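Visit report: Brevcombe textile finishing works, July

The Brevcombe works sits on the river side of the old goods yard. It takes in knitted cotton by the roll and sends it out washed, dried and compacted. Leonidas Fragkou, the shift engineer, led the tour, which started at 9:30 and ran until a little after noon. Ear protection was issued at the gate and was needed from the second hall onward.

Incoming rolls are weighed and logged in the first hall. Each gets a sewn-in tag with the lot number, because paper labels do not survive the wash line. The ends of consecutive rolls are joined on an overlock machine so that the fabric runs as one continuous rope. On the day of the visit the line was running single jersey for a buyer in Waddale.

The wash line has five boxes. Water flows against the direction of the fabric, so the cleanest water meets the cleanest cloth. Fragkou gave the present consumption as 3,000 liters per hour, with part of the heat recovered through a plate exchanger on the drain side. The exchanger is opened for lint removal every 587 running hours. The figure looks odd but comes from the maintenance log. It was the shortest interval between two pressure alarms, and the plant has kept it.

Drying is done on a relaxed belt dryer. The fabric is overfed onto the belt and lies in small waves, which lets the loops shrink before the compactor. Evdokia Stergiou from the test room explained that most complaints about garments getting shorter go back to too little overfeed at this point. Width is held afterward on a short pin frame.

The test room was the most useful stop. It has a conditioned cabinet, two Midex washers and a flat drying rack. Samples are marked with a template, washed, dried flat and measured again along both directions. Knitwear is also tested in made-up form, as seams can pull a panel out of square even when the cloth itself passes. 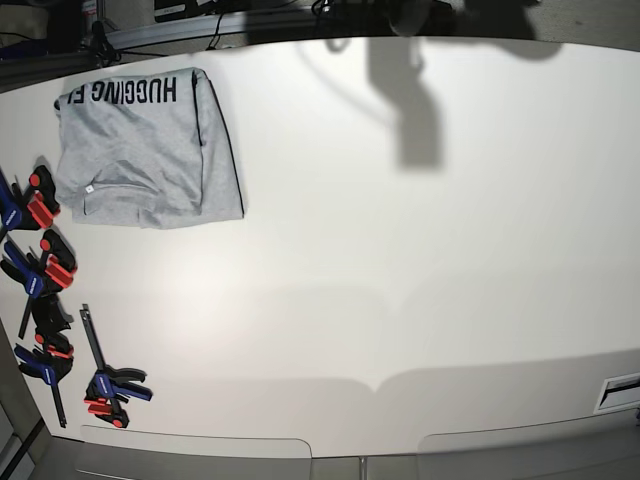 Stergiou's limit for spirality is tighter than the one in most purchase contracts. She measures the side seam displacement at the hem after the first wash and again after the fifth. Heather yarns are logged separately from solid shades, as the dyed fiber in the blend can change how the yarn twists back.

Questions at the end dealt mostly with effluent. The plant has a balancing tank and a screen, and the discharge goes to the municipal works. A lint filter from Tanasarn is on order for the autumn. Makis Gkikas asked about salt load and was told that no dyeing is done on site.

The next tours are in the spring. Groups are limited by the supply of headsets, and closed shoes are required. Parking is at the north gate only.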